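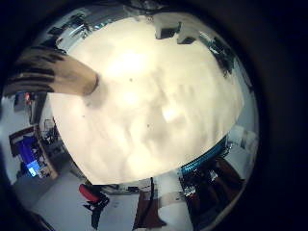

I have now paid for the Raltby kit with my own money, or at least with the share of the department's money that Martim Lobo forgot to spend on chairs, so I feel entitled to complain about it.

Raltby sells a wrist camera add-on for robot hands. In the box you get two cameras with very wide lenses, mounts, a bag of cables and a 12-page booklet, five pages of which are about warranty. It cost us 446 dollars before shipping. The pitch is that your robot gets a close look at whatever its fingers are doing, so you can stop squinting at the footage from across the room.

Setup took me almost 225 minutes. The booklet says to "route cable as preferred." I preferred several routes, one after another, and on Friday Carolina Calado came by, took the whole lot off and did it again properly while eating a sandwich.

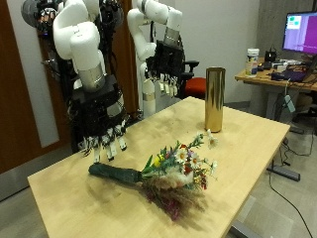

My test of choice is arranging flowers, mostly because I was tired of blocks. Blocks are the same from every side and never shed on anything. A bouquet is all stem at one end and all trouble at the other, and ours has daisies, red berries and a big spray of dried grass that fans out just where you'd like to put a finger. The stems are bound in dark green wrapping, so there is at least one sensible place to grab, and the tall gold vase behind it is shiny enough to make any camera sulk. I wanted to know if a close view would help with that sort of thing.

The view is very wide and very round. Anything near the lens becomes enormous and anything a few feet off shrinks to a smear around the rim. I spent my first morning with it tilting my head like a spaniel.
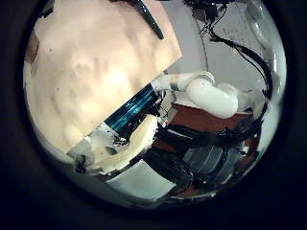
You do get used to it. By the second day I could read depth pretty well, and I liked having the fingertips in view from close up. Bright surfaces are the weak spot. The exposure setting lives three menus down, under "Comfort," and it goes back to the default each time you restart. I wrote to support about this. Bakalis, who signs every reply with just the one name, told me it was on the list. I asked which list. We are still in touch.

Before this we had the Ivden camera, which has a narrower view and a much nicer plug. If you mostly pick up boxes, get the Ivden and spend the difference on lunch. For soft, leafy, awkward stuff I'd take the Raltby, menus and all.

Brimton wants to borrow ours in October. I said yes, provided they leave the cables where Carolina put them.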